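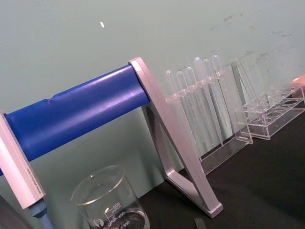
*Figure 6.1. Glass beaker and clear racks on a laboratory bench.*

# Chapter 6. Small Chores, Hard Problems

In the earlier chapters we studied machines that repeat one motion very well. A welding arm in a car plant receives each door in the same position, and the fixture that holds the door does half of the work. In this chapter we leave the fixture behind. We ask whether a machine can already do the ordinary chores of a home, a workshop or a laboratory: put away the cups, sort the screws, carry a vessel from one side of the table to the other.

The short answer is that it can do many of them sometimes. The student should pay attention to the word "sometimes", for most of the chapter is about it.

## 6.1 What makes a chore

A chore is a task which a person can do while thinking of something else. This makes it difficult to study. When workers at the Furesholm repair shop were asked to write down how they clear a bench, the longest answer had 16 steps and the shortest had two. Both workers cleared the bench equally well. The missing steps were in their hands and eyes, and a programmer who received only the written list could not build very much from it.

Glassware is a good subject for a first study. It is light, its shapes are simple, and every student has handled it. But clear glass gives little information to a depth sensor, and the sensor may report the wall behind a flask instead of the flask. The neck is narrow and easy to hold, while most of the weight is lower down. If there is liquid inside, it continues to move after the hand has stopped.
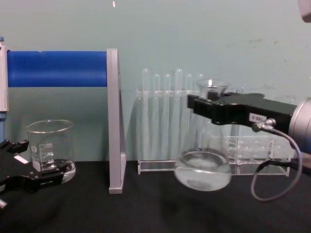
For this reason we separate the grasp from the carry. In the grasp, the question is whether the fingers close in the right place and with the right force. In the carry, the question is whether the object stays upright and passes its neighbors without touching them. A system can be excellent in one and poor in the other, and a single success rate hides the difference.

## 6.2 How to read a success rate

Consider two reports. The Kostidetti kitchen trial counted 1000 attempts to place a cup on a shelf, always with the same cup and the same shelf. The Modise trial counted 400 attempts, but the objects were changed every morning and the table was moved in August to a room with a large window. The first report has the higher score. The second one tells us more about a real kitchen.

When you read such a report, write down these points before you look at the score:

- which objects were used, and whether the system had met them before
- who put the objects back after each attempt
- what was counted as a failure
- how long one attempt was allowed to take
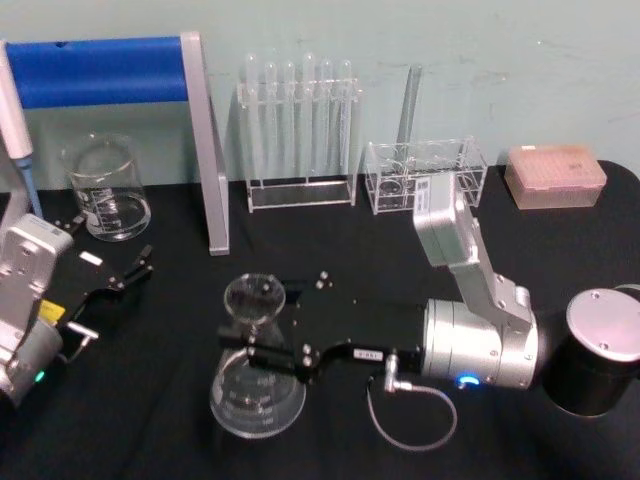 The second point is often forgotten. In the Fillavora packing study, a person restored the table after every attempt, and this needed more time than the task itself. A shop owner who reads only the summary would expect to save labor and would instead have to pay for it twice.

Work with two arms adds one more difficulty. Each arm is an obstacle for the other, and the planner must decide which of them waits. People solve this without any plan. We return to the matter in Section 6.4, after the necessary tools for describing contact and force are introduced.

## 6.3 Terms used in this chapter

**Reset.** Bringing the objects back to a starting arrangement.

**Clearance.** The smallest distance between a carried object and anything that stands near its path.

**Intervention.** Any moment when a person touches the machine or the objects during an attempt. Some authors do not count a spoken stop command. We do.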